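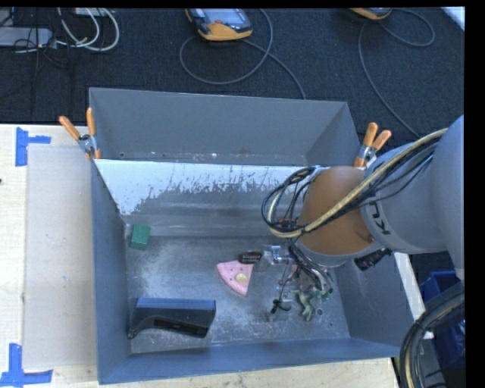

Garg: I'd run it at 720 before blaming the fingers. If the camera can't separate the pink slice from whatever is touching it, the planner will hand you one grasp for two objects and any gripper will look bad.

ferullow
Original poster

It is a fair point and I haven't ruled it out. Background for anyone joining from the other thread: I'm comparing two sets of fingers on the same arm, same bin, same planner. Set A is the Roltevance parallel pair with hard tips. Set B is the Nudent soft pair on the same body. The bin is metal with sloped sides, clamped at its sides, and I mix the objects: soft toys, hard blocks, one or two bulky things with awkward faces.

Each set gets 300 attempts. An attempt counts as good if the object leaves the bin and is still held 2 seconds later. Set A is finished, set B is part way. I won't post rates until both are complete.

What I can say so far is where the failures are. Set A fails on hard objects with a slanted face. Set B fails on small objects close to a wall, where the outer finger lands on the slope and rides up it.

dropbin_dan

That second failure is geometry. The soft tips are wider. Anything sitting in a back corner needs the wrist rotated so the fingers close parallel to the nearest wall. Does your planner penalize wall contact at all?

ferullow
Original poster

It checks the palm and the finger bodies against the bin model. It does not model the tips deflecting. So on paper the pose is clear and in practice the tip is pushed in before it closes.

Garg

Then you are comparing a planner tuned for hard tips against a planner tuned for hard tips with the wrong fingers fitted. Set B needs its own collision shape. Inflate the tip by a few millimetres and rerun.

ferullow
Original poster

I disagree. The question I was asked is which set to fit to the cell as it stands. If set B only works after someone retunes the planner, that is a cost of set B and should show up in the result.

Garg

It should show up as hours of work. Folding it into the grasp rate hides it. Someone will read your table in April and decide soft tips can't do bins.

wristflange

Both numbers are useful, surely. Report B with the stock shape and B with the inflated shape, and keep the attempts separate.

My own question is about the cables. With that much hanging off the wrist, how much rotation do you have before the loop pulls? We had a run where one gripper looked worse on the left side of the bin and the cause was drag from the hose. The arm reached the pose, but the force reading was off by enough to trigger the contact stop early.

ferullow
Original poster

I limit the last joint in software so it never winds past one turn in total. I haven't looked at force offset against joint angle. I log both, so I can plot it tonight without running anything.

dropbin_dan

If you plot it, do it with the gripper open and empty, arm moving slowly through the same poses. Otherwise you'll get payload mixed in.

Sebastião Conceição

We did this comparison on a smaller bin last year and the floor gave us more trouble than the walls. Ours was bare metal and had worn unevenly. Depth came back with holes wherever it was shiny, and the planner filled the holes with the bin model, which sat slightly high. Hard tips stopped short and closed on air above flat objects. Soft tips touched down, bent and still got hold. For a while we credited the soft tips with better grasping when they were covering for a bad floor height.

Check your floor height at several points with a probe. A matte liner fixed ours, though the soft toys then slid less and all the rates moved.

ferullow
Original poster

That could explain some of set A. The floor in mine is scratched and patchy as well. I would rather not put a liner in halfway through, so I'll probe it and correct the model after set B is done, then repeat a shorter run of both.

Garg

If you are correcting the model anyway you have conceded my point about the collision shape.

ferullow
Original poster

The floor correction applies to both sets equally. The tip shape favours one.

wristflange

Floor correction doesn't apply equally if one set was hiding the error. Going by what Sebastião wrote, A gains from it and B doesn't.

ferullow
Original poster

Yes, all right. I'll report it three ways: stock, floor corrected, floor corrected with the larger tip shape for B.

Probe results: the centre is lower than the model and the edges agree with it. Force offset against wrist angle is flat for most of the travel and climbs near one end of the joint range. I've marked the attempts that used that end and will give the rates with and without them.

dropbin_dan

Which end? If it's the side where the loop folds back over the wrist, try moving the last tie point up a link before you start again.

ferullow
Original poster

That side, yes. Leaving the tie where it is until B is through its 300.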